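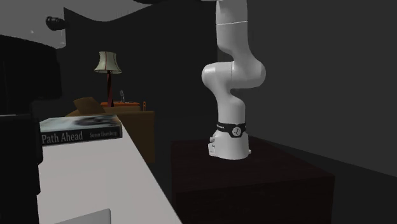
Last changed: 13 March 2022

**Domora cell, progress report to the Umon fund**

Quick one this time, sorry, the long version comes with the budget sheet. Covers everything since the last report up to Friday.

**Short version**

Sim cell is up and stays up. Real arm at Budport is bolted down, powered and homed, but not cleared for unattended running. Cable problem on the wrist cost us most of two weeks. Spending is under plan on parts and over plan on hours. We are asking to move some money between lines, see the end.

**Sim cell**

Arm stands on the dark pedestal, upright mount, white table off to one side, lamp and sofa left in at the back. We had a bare room before. Went with the furnished one from the Godinho room set and turned the lights down, so the vision side gets something closer to an evening living room to deal with. Test object right now is a book lying flat at the far end of the table. Flat books are hard. Thin edge, nothing to get hold of, and the cover is a picture so the edge finder gets confused by it.

Setup as it stands:

- Base origin now sits on the pedestal's top face. Used to be at floor level and every table height was wrong by the height of the pedestal. Embarrassing, fixed.
- Base yaw matched to Budport. Connector side is the reference for zero, same as on the real one.
- Joint limits copied over from the real controller instead of the data sheet. The controller ones are tighter.
- Table surface has its own friction setting. Was sharing one with the pedestal.
- Wrist camera view still catches too much of the gripper hardware. Blocks the left side of the view and hides part of whatever is on the table. Moving the mount is on the list, not done.

Ran the reach check over the whole table, 36 points, near edge to far edge. 25 passed first time. The misses were nearly all in the far row, where the elbow runs up against its limit before the wrist can level out. Moved the base toward the table a little and reran, 3 misses left, all in the same corner. We can live with those. Nothing gets placed in that corner, and there will be tape on the real table to say so.

Book pick: works from the front edge, doesn't work from the spine side. Not sure why yet. Contact settings probably, the book model might be too stiff. Didn't want to tune it by feel before the real arm can tell us what a book does when you push on it.

**Real arm, Budport**

Pedestal arrived late and the bolt pattern was off from the drawing. Godinho drilled a new top plate for us at no charge, good of them. Plate is on, arm is on, bolts torqued and marked with paint pen so anyone walking by can see if one has turned.

Homing was drifting at first. Every morning joint two came up slightly off and by lunch it was fine. Swapped the battery pack for the encoders, no change. Reseated the connectors at the base, drift gone. One of them hadn't been pushed all the way home when teh arm was moved to the new plate. Now there's a line for it on the checklist.

Wrist cable: rubbed through its sleeve where it goes past the last joint. Cause was the tie being too tight, cable couldn't slide, so it bent in the same spot every cycle. What we did:

1. Arm to the park pose, power off, lockout on, tag on the switch.
2. Cut the old ties. Pulled the cable back to the elbow.
3. New cable, new sleeve, left a loose loop at the wrist.
4. Hook and loop strap instead of zip ties. Strap has to turn under a finger. If it doesn't, too tight.
5. Slow jog through full wrist range with the door open and a hand on the enable switch, watching the loop.
6. Ran the warmup program, then checked the sleeve again.

The replacement took 12 days to get here. We now keep a spare on the shelf, and it's in the parts spend.

**Weekly care**

Written up and taped inside the cabinet door. Wipe down the housings, look at every seam for grease, check paint marks on the base bolts, turn the strap, push on each base connector, listen to the wrist at slow speed, back up the controller program to the Budport server. Takes less than an hour if nothing is wrong. The first few times it took a lot longer since things were wrong.

Log is a paper sheet for now. People fill in paper. The web form sat empty all of August, so we gave up on it.

**Behind plan**

- Unattended running. Needs the door switch rewired, electrician is booked but no firm date.
- Wrist camera mount, both sim and real. Same bracket drawing has to serve both or the two cells stop matching.
- Sim to real comparison on the pick cycle. Can't start before the mount is settled. This was promised for this report, it isn't in it.

**On plan or ahead**

- Sim cell, done apart from the above.
- Operator sheet for start and stop, done, tried out on people who had never run the arm. They got stuck on the reset step. Reworded, tried again, fine.
- Program backup and restore. Wiped the spare controller on purpose and brought it back from the server copy. Worked on the second go, the first go had the wrong tool file.

**Money**

Parts under, mostly thanks to the top plate being free. Hours over, mostly the cable and the homing hunt. We'd like to move what is left on the plate line over to hours, total stays the same. Need a yes or no from Umon before we book the electrician for the extra half day. Reciepts are in the shared folder, sorted by month, the pedestal freight one is a bad scan and we've asked for a new copy.

**Next**

Door switch. Camera bracket, printed version first, metal when we're happy with the angle. Then the far row reach check on the real table with the arm at low speed, same points as in the sim, and the book pick from both sides. If the spine side fails on the real one too, we'll leave the contact settings alone and change the approach angle.

Site visit is fine any weekday afternoon. Closed shoes please, and let Budport reception know ahead of time, they need the names for the gate.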